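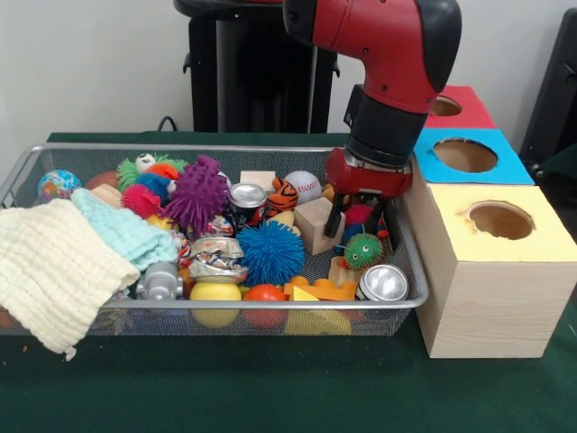 In Favor of the Messy Basket

Many teams who collect examples for a learning robot like to begin clean. One object, one place, good light. I worked in this way too, in Dreltholm, and I think now it was a mistake.

Our first set had 100 recordings with a single wooden cube. The model learned them very well. Then we put the cube between a plush toy and some spiky rubber balls, and it did not know what to do with its fingers. It had never met a neighbor.

So I argue for disorder from the first day. Put cloth in the basket, put cans, put soft balls with hard blocks. Let things lie on top of other things. The person who guides the arm will be slower and will complain, I know this complaint well. In September our two operators kept 82 recordings in the time when before they kept 89. For me this is a small price.

Some colleagues at Zorbridge say that failed grasps must be deleted. I do not agree fully. A grasp that slips and is then corrected shows something that a perfect one cannot show — how to come back. I would keep it, with an honest label.

What I would delete are the recordings where the operator was tired and made the same movement again and again. They fill the disk and the model becomes lazy from them.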